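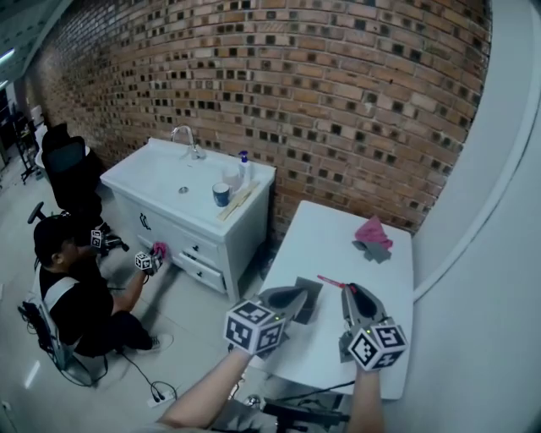
Vanity corner, afternoon block. Both of us on grippers.

March, 9:40 pm. Feet dead. Writing this before I fall over.

So the Brustport job is cabinet wiping now, plus doors, plus drawers, plus whatever they think up overnight. I had the table side most of the afternoon, he had the low stool and the cabinet front. Pink cloths everywhere. I am seeing pink when I close my eyes.

Count at close was 267 good ones. Target is 300. Annoying. We lost most of an hour to tracking, my left hand kept drifting in the replay, like the gripper was sliding off sideways while I was holding it dead still. Restarted twice. Third time fine, no idea why. Put it in the log as "drift, left, cleared" which will help no one.

Things to remember tomorrow:
slow down on the approach. Reviewer at Gremard bounced a batch of mine from last week, says I snatch. Fair. I do snatch when I'm tired.
keep the cubes facing out, don't roll the wrist under
open all the way before letting go of the cloth, it hangs up on the pads
the stool is murder on the back, swap every 20 demos and don't let it slide to 40 like today

The red stick is harder than the cloth. You'd think the other way round. But cloth forgives you, you grab anywhere and it comes. The stick you have to come in square or it spins away and then you're chasing it accross the table and that one's garbage, start over. Got decent at it by four o'clock. Started closing my hands like that without thinking, caught myself picking up my sandwich with two stiff fingers.

Asked if the policy trained on the first 400 does anything yet. Apparently it gets to the drawer knob and then just sort of hovers there. Which, ok, I know exactly where it learned that, I hover. I wait to be sure I've got it lined up. So now there's a machine somewhere with my hesitation in it. Kind of funny, kind of not. Told them I'd do a clean set with no pausing.

Sadeghi setup is next, the kitchen one, if the Grorurex cables show up. Not holding my breath. Would be nice to stand up straight at a real counter for a week.

Forgot to charge the right one?? No, did it. Green light. Pretty sure.

Shoulders hurt. Ice, then bed. Get there by eight, 33 to make up before teh new list starts.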